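Hand-held gripper demos – do you need the robot at all? (results inside)
Forum > Manipulation > Data collection
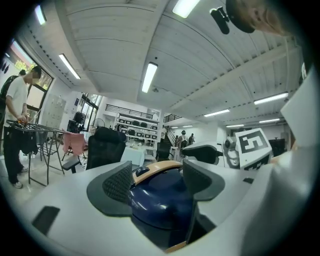 Replies (7)

rostine_rae
Quick one as I'm between runs. Trained on 817 demos, all hand-held, no arm in the loop. Fingers open round the blue thing with the tan band is the grasp we kept getting wrong. It's glossy, picks up every ceiling light. Policy got 741 of the demos, rest held out. Anyone else finding shiny stuff worse than clear stuff?
– Raelene Lockyer

gwynne_bench
What was the success rate on the real arm? Held out demos tell you very little imo.

rostine_rae
143 trials on the arm, almost 80 per cent. Fails nearly all on the approach, fingers close too early. Once it has hold it's fine.

futolon2
Not suprised. Your wide lens sees the whole room, people, lights, the lot. Crop it. We cropped hard on Grotenex and early closing went away.

gwynne_bench
Disagree with cropping. You lose the ceiling and the far wall and then tracking drifts. Mask the people if you must, leave the rest.

futolon2
Tracking and policy input don't have to be the same picture?? Track on full view, crop for the policy. Been doing it since May.

rostine_rae
ok fair, we feed both the same thing atm. Will split them. Re people – we have folk about in loads of the demos and I'd have said that helps, makes it ignore them.

pallet_jam
Helps if the people are differnt each time. If it's the same three colleagues it'll learn them, ask me how I know.
Also 143 trials on how many objects?

rostine_rae
16 objects. Blue one is the worst by miles. Take it out and the score looks a lot nicer, but that's cheating so it stays in.

gwynne_bench
Good. Post the per-object table please. And check your finger width reading off the marker, ours was a few mm out when a tube light was right above and it looked exactly like early closing.

rostine_rae
Hadn't thought of that. Will recheck the marker readings tonight before I touch the crop. Table to follow, it's in a horrible spreadsheet.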